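Skip to content
Home | Notebook | Materials | People
Search entries... Go

Textiles bench, May, 14:20

Tablecloth trial, small square table. Cloth is the Doveck print: gingham on one half, tan band with "Flower" and the daisy on the other. Pressed once, 3 passes per half. Creases remain at 2 corners. Yulan Liao wants the cup kept at the far end as a weight. 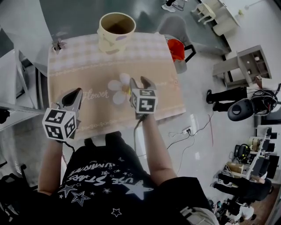

Cup stays for now. Paloma Whitfield to ask Ratance for a heavier cloth, same print. Dried flower sheds; replace before the next trial.

This site uses cookies. Accept | Settings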